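Speaker notes - desk clutter talk, Sunday slot, 30 min incl. questions

Open without slides. Say hi, name, where the restrooms are. Orvokki Miettinen introduces me so DON'T repeat the bio. Water on the left side of the lectern please.

Start with the pile. Ask for hands: who has a stack of books on their desk right now? Who knows what is at the bottom? Wait. Let them laugh.

Main point, say it early. A flat pile is a parking spot. You can only read the top thing. You want the third one down, you lift two, you put the two somewhere else, now you have two piles. Upright = every spine shows, pull one, nothing else moves.

The Zulance office story, keep it short. Twelve people, shared desks, everyone had their own pile. Manuals, booklets, old notebooks. We gave it 30 minutes after lunch. No new furniture. File holders from the supply closet, that was it. People fought about the labels more than anything. Skip the label fight if running behind.

Where does the holder go? Spend time here, people always get this wrong. Within arms reach but off the part you write on. Second table butted up to the desk is great. Windowsill ok if its deep enough. NOT the floor. Floor = pile again by Tuesday.

Next two slides, go slow, let them look.
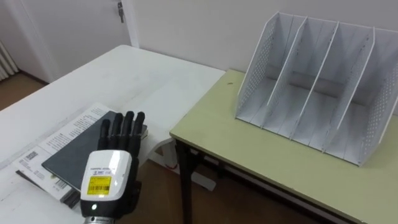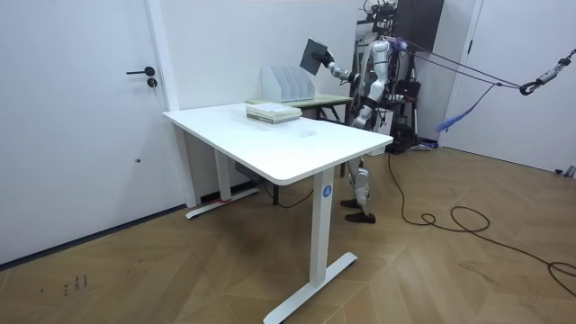

Dividers vs. one big box. Box lets everything slump. Thin booklets are the worst, they curl and slide under the hardcovers and you never see them again. Dividers hold them up. Put the floppy stuff next to something stiff if you have to share a slot.

How to sort. Keep it dumb:
using it this week
need it but not this week
belongs to somebody else
no idea
The no idea slot gets emptied at the end of the month. Be strict. Tell the Troritz story here (the printer manual for a printer they got rid of, still on the desk, someone dusting it).

Don't stuff it. If you need two hands to get a book out its too full. Leave a gap in every slot, fingers need room. Heavy books go at the ends or the whole thing gets tippy. Check this at home, depends on the holder.

Someone will ask about alphabetical. No. Not for a desk. Fine for a shelf, go nuts on a shelf. On a desk you remember where things are by size and color, so leave them where people's hands expect them.

Someone will also ask about going paperless. Say its a fair question, different talk. The Vahidi people do that one in January, point them to the sign up sheet.

Demo if theres time. Table at front, pile of my own junk, holder. Get a voluntear from the second row. Clock on. I talk while they sort. Don't help!! I always help. Ask them to say out loud why each one goes where it goes, the room likes that part.

If no time for demo go straight to the homework:
tonight, one desk, one pile
pick up every item once
wipe the desk before anything goes back
leave the middle bare

The bare middle is what they'll notice the next morning. My own desk lasted 2 weeks the first time, then I slid. Tell them that. Then I moved the holder closer and it stuck, I'd had it behind the monitor like an idiot.

Questions. Repeat each one into the mic, the back row complained last time. Handouts are by the door, one per person, we ran short at Cider. Laptop charger is mine, take it home.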